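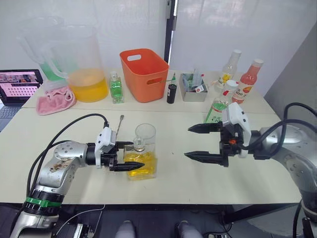
CLINUSVILLE, 10/5/20 - Zeltum today announced version 3 of Pyo, its audio editing and mixing application for podcast producers, radio stations and small post-production studios. The release adds a rebuilt timeline, automatic dialogue leveling, shared project review and a new format for saved sessions. It is available now as a free update to customers with an active subscription.

Pyo 3 replaces the timeline engine that has been in the product from its first release. Projects with long recordings open more quickly, and edits made to one track no longer cause the waveforms on every other track to be redrawn. In internal testing on a mid-range laptop, Zeltum's engineers opened and played a session containing 296 audio tracks without freezing or converting any of them beforehand. The company notes that results will vary with the speed of the drive on which the recordings are stored.

The new dialogue leveling feature examines spoken material and applies gain changes directly to the clip as an editable line. Users may accept the line as drawn, adjust individual points or remove it. The original recording is left untouched. Leveling can be limited to a single speaker when each voice has been recorded to its own track, and a target loudness can be set for the whole project or for one section of it.

Several changes have been made to crossfades. Overlapping clips now show both waveforms during the fade, and the shape of the fade can be changed by dragging its center point. A default fade length may be stored with each project template. Stations that use house templates will need to open and save them once in Pyo 3 before the setting appears.

Shared review, offered as a preview in June, is now part of the standard product. A producer can publish a mix to a private page, where reviewers leave comments at specific points in the program. The comments appear in the Pyo timeline as markers and can be assigned, answered or closed from there. Up to 25 reviewers may be invited to each project at no added charge. Reviewers do not need a Pyo license and may listen in a web browser.

Pages published during the preview period will remain available, but comments on them can no longer be edited. Customers who wish to continue work on a preview project should publish it again from the new version.
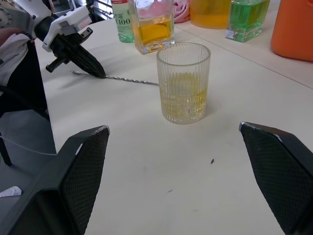
Pyo 3 also introduces a new session format. Earlier versions stored edits, plug-in settings and marker data in separate files, and projects moved between computers were sometimes missing one of them. The new format keeps all of this information in one file, with audio stored in a folder beside it. Sessions made in Pyo 2 are converted when they are first opened, and a copy of the earlier file is kept under its original name. Sessions saved in the new format cannot be opened in Pyo 2. Teams that share work are advised to update all of their computers before converting any active project.

For customers who exchange projects with other applications, the export window has been reorganized. Track names, clip gain and fades are now included when a session is exported for use elsewhere. Plug-in settings are not included, and tracks that depend on them should be rendered to audio first. A new option does this for all selected tracks in a single step.

The update includes support for the Prukora control surface, a desktop unit with motorized faders that Zeltum introduced earlier this year. Prukora owners can now assign the transport keys to any Pyo command, store fader layouts with a project and use the jog wheel to move between review comments. A firmware update is required and will be offered the first time the unit is connected to a computer running Pyo 3. The unit should remain connected to power until the update has finished.

The release corrects about 569 reported issues, including an error that could shift markers after a change in sample rate and another that prevented some recordings longer than a day from being imported. Keyboard navigation has been improved in the mixer and export windows, and all meters can now be read by screen reader software. A full list of corrections is provided in the release notes, which are included with the installer.

Pricing and Availability

Pyo 3 may be downloaded from within the application or from the customer account page. Subscription prices have not changed. Customers who hold a permanent license for Pyo 2 may continue to use that version and will receive security corrections for it through next June. They may also move to a subscription at the renewal rate. Accredited schools and noncommercial stations remain eligible for reduced pricing and should apply through the customer account page.

New users may try the full application for a limited period. Trial copies include all editing and export functions. Projects created during a trial can be opened after a subscription is purchased, and no reinstallation is needed.

Zeltum will present a series of online training sessions on the new version, beginning with an introduction to the timeline and dialogue leveling. Later sessions will cover shared review, session conversion and the use of Prukora in a broadcast studio. Attendance is free, but registration is required. Recordings will be posted to the support site with captions in English and Spanish.

About Zeltum

Zeltum develops software and hardware for recording, editing and delivering spoken-word audio. Its products are used by independent producers, broadcasters, schools and publishers. The company is privately held and has its headquarters in Clinusville.

Features and availability are subject to change. Some functions described in this release require an Internet connection and a registered customer account.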